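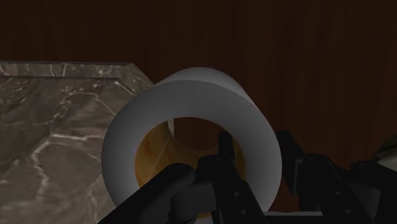
Runex opens simulated handling set to outside teams

Stullbridge, May

Runex has finished the first part of its simulated handling set, a collection of recorded examples used to teach robot arms how to pick up and move household goods. The set holds 3465 episodes, all made in simulation at the company's Stullbridge office.

Each episode is one attempt at one task, driven by a person at a desk with a hand controller. The camera view, the arm's joint positions and the opening of the gripper are saved together at every step. Attempts that go wrong are kept and marked as failures, so that a learning system can be trained with or without them.

Paper rolls make up 930 of the episodes. They were picked as an early task as a roll can be held by its outer side or by the rim of its core, and the two grips call for different approaches. Operators were asked to use both. The surfaces and surroundings, including wood and veined marble, are changed between batches, along with the lighting.

A further 531 episodes have been set aside for testing and will not be released with the rest. Teams that want a score on them can send in a trained model, and Runex will run it and return the results.

The work was carried out with Grimshaw, which built the desk controllers and wrote the checking tool. Every episode is replayed from its saved commands before it goes into the set. Any that do not replay the same way are removed.

Universities may use the set free of charge. Companies will need a licence, and terms are available on request. The first release is limited to 100 teams, with places given in the order that requests arrive.

The second part, covering drawers and cupboard doors, will be recorded at the Pollbridge office. Recording there begins in September.

Notes to editors

Requests for access and press questions should go to the Runex office in Stullbridge. Sample episodes can be sent to journalists.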